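Subject: Re: [grip-talk] Tarka pads vs. Giraldo pads on thin stuff

> We're about to order fingers for two arms and keep going back and forth.
> The Giraldo pads look nicer in the catalog, but everything does. Has
> anyone run both on thin, shiny parts? And does the wrist camera still
> see anything once the fingers are on?
>
> Edthorpe bench

We have run both, at the cost of most of June and a fair amount of my goodwill toward clear plastic.

The test piece is a red rod with two clear crosspieces clipped to it, lying flat on a white table. I picked it because it seemed easy. The rod is glossy, the clear parts are very nearly the color of whatever they're lying on, and you have to come down on either side of the rod without landing on a crosspiece. 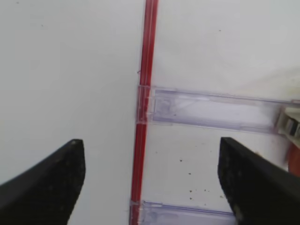 *Wrist view, fingers open, Tarka pads.*

We did 600 tries, split between the pads. The Tarka set picked up the rod cleanly 237 times out of its half. The Giraldo set did worse, mostly by letting the rod roll as the fingers closed. It's the softer pad, and I'd been told softer was the answer. I was told this by the catalog.

On your camera question: yes, but expect to give up both bottom corners. The fingers live there. Our right finger hides the end of the lower crosspiece on a normal approach, so the Usik controller has to remember where that end was. It has the memory of a houseplant. Backing off before the final move helps, and you get the neighbors in view too. Ours are a tray, a bun and two slices of tomato, so the rod has to be found among things that are also red.

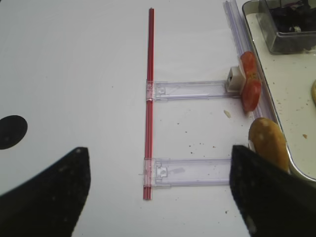
## What I'd order

Tarka, unless your parts are fragile. Get the spare set, too. The black pads show every speck, and I wipe ours down before each batch.

Leave the Usik's closing speed alone until you've got a baseline. I changed it at try 459 and had to start the batch over.

If you still want the Giraldo pads, I know where you can get a lightly used pair.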